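Wustport's Soup Contest Will Now Require Soup

The Wustport soup contest returns in February with a new rule, and the rule is that entries must be soup.

This had been assumed for most of the event's life. Then last winter's top prize went to a braised short rib in what the score sheet called "a generous reduction," and the letters began. The local paper printed seven of them. One ran to two columns and included a diagram of a spoon.

Under the revised guidelines, posted at the town hall and taped inside the door of the Arkano bakery, a qualifying dish must be served in a bowl, eaten mainly with a spoon, and "capable of being poured by an adult of ordinary strength." Chili gets in. Stew gets in if it moves when the bowl is tilted. Risotto, which placed third two years ago and was very good, does not get in, and its supporters have taken this about as well as you'd expect.

The pouring clause will be enforced with a test. Each cook will tip a ladle of the dish into a second bowl in front of the judges, and if nothing has left the ladle after a count of ten, the entry moves to a separate table marked Other Warm Dishes. Other Warm Dishes has its own ribbon. The ribbon is brown.
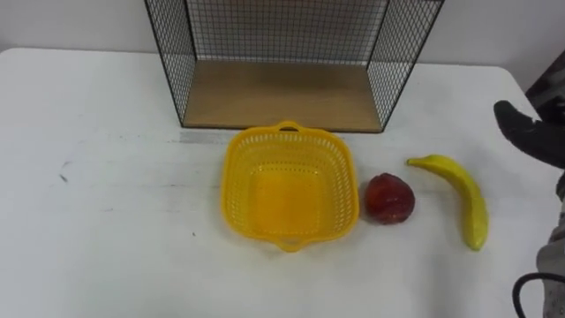
Chowder posed the greatest difficulty. Wustport is a chowder town, and the local style is thick enough that several restaurants serve it with a fork on the side and no explanation. An early draft of the guidelines would have sent most of it to the brown ribbon table. That draft was up for a single afternoon. The version that replaced it says chowder is soup "by long custom, whatever it does in the ladle," and exempts it from the test entirely.

Bread bowls are also settled, more or less. They count as bowls. They may not be judged as part of the dish, though judges are permitted to eat them, and last year's panel is said to have done so with real commitment. The Arkano bakery will supply the official loaves, a small sourdough round with a crust that can hold hot broth for a good half hour before it gives up. Cooks who prefer their own bread can bring it, but they have to bring enough for the tasting line, and the tasting line is long.

How long is known fairly precisely, thanks to the tickets. The contest sold 648 of them last winter, each good for three small cups and one vote in the popular category. The popular category has never once agreed with the judges. Last year the crowd passed over the short rib and went for a plain tomato soup with buttered crackers floating on top, made by the church across from the ferry landing. It cost nearly nothing to produce and ran out by noon.

That tomato soup will be back, in a larger pot. So will the split pea from the hardware store, which is smoky and peppery and better than anything a hardware store has a right to make, and the lemony chicken and rice from the Grímsdóttir fish counter, where they will tell you every year that they are tired of fish. The Grímsdóttir recipe calls for a whole lemon, peel and all, simmered in the stock and fished out before serving. In the year it wasn't fished out, the soup came in last, and the counter still refers to that batch as "the bright one."

New this winter is an entry from Ellutmont, the next town up the coast, which has a soup contest of its own and has been gracious about Wustport's in the way one is gracious about a neighbor's fence. Ellutmont is sending a roasted squash soup with brown butter and fried sage. Visitors are eligible for every prize except the popular vote, a restriction that was added to the guidelines shortly after Ellutmont's application came in, and which the guidelines describe as "traditional."

Cold soups remain allowed. There has been one cold soup in the history of the contest, a cucumber and yogurt affair served outdoors in sleet, and it received a single vote, widely believed to be the cook's.

Garnish has been capped at what will fit on top of a four-ounce cup without hanging over the edge. This is aimed at the grilled cheese problem. Two winters ago one team began balancing a small grilled cheese across each cup, and by lunchtime three others had sent someone to the store for bread and cheddar. The afternoon judging was, by most accounts, a sandwich contest. Croutons are fine. A cube of grilled cheese is a crouton if it is under an inch on each side, and a ruler will be kept at the check-in table.

Slow cookers may be plugged in only at the marked outlets along the north wall of the hall, and not into each other. Anyone who was present for the outage will understand. Anyone who wasn't should know that the lights were off for most of an hour, that the soups stayed warm, and that people kept eating in the dark and voted afterward on soups they had not seen. Some regulars consider it the best year the contest ever had.

As for the short rib, its title stands. The guidelines note that the new rules "do not reach backward," and the recipe will appear in the contest booklet alongside the other past winners, under the heading Soups. The cook has entered again. The form lists the dish as "short rib soup (thin)," and the check-in table has been advised to have the second bowl ready.

Entry forms are at the town hall and the bakery until the end of the month. Doors open at 10 a.m., cups are handed out in the order people arrive, and anyone wanting the tomato should probably be standing outside before that. Ticket holders are asked to bring their own spoons. Forks, the guidelines say, are "a matter of conscience."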